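Equipment Review: Ogilvie Play Kitchen Counter
Ullance Early Learning Resource Center
Reviewed 2/22/20

The Ogilvie play kitchen counter was added to the Center's lending inventory in October and has been evaluated under the usual terms for pretend-play furniture. The unit was purchased at the regular price. The supplier, Garnon, had no part in the preparation of this review.

Assembly took 53 minutes with one adult working from the printed instructions. The steps are in a sensible order, but the drawings are small, and two of them show the rear post from an angle that makes its position hard to judge. A screwdriver is required and is not supplied. The finished counter stands 20 inches high, which suited the preschool groups and was somewhat low for kindergarten use.

The work surface is a light orange-tan laminate with a striped wood grain. It has been wiped down after each session with mild soap and a cloth and shows no lifting at the corners. Colored items are easy to pick out against it, a point worth noting for programs that use the kitchen for sorting or naming activities. 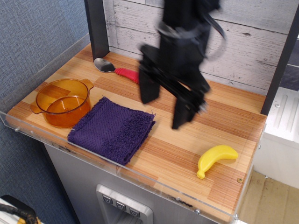 A clear acrylic lip runs along the front of the counter and around the left side. Its purpose is to keep play food from rolling to the floor, and it does this well without blocking a seated child's view. The lip is held by small metal screws whose heads remain exposed. One of them worked slightly loose during the first weeks and was tightened by hand. The Center now checks all visible screws, including the small brass-colored one set into the top near the right edge, whenever the unit is returned from loan. The acrylic also collects fingerprints, and programs that dislike daily wiping may wish to take this into account.

Accessories are sold separately. The Center uses a mixed set drawn from several sources, and comments on these follow.

The spoon has a shiny metal bowl and a ridged red rubber handle. The ridges give a secure grip, and staff rated it above the plastic spoons in the older Istar set. The round pot, in translucent amber glass with two small loop handles, is attractive and has a convincing weight. Because it is glass, it is issued only to supervised groups and is withheld from home loans.

The square purple terry towel is a pleasant addition and prompts a good deal of wiping and folding play. Its loops pull easily, however, and loose threads should be trimmed. The yellow plastic banana is glossy, simple to clean and readily recognized, although the hard surface makes it noisy when dropped.

The counter without accessories was priced at $58 at the time of purchase. The Istar unit it replaces cost $44 and had no raised edge of any kind. In the view of the reviewers the difference is justified by the lip and by the better surface – particularly for groups that use a great deal of small play food.

The Ogilvie counter is recommended for supervised preschool settings. Programs serving older children should consider the height before ordering. Member sites may reserve the unit through the lending desk for periods of up to four weeks, and are asked to report any cracked acrylic or missing hardware at the time of return.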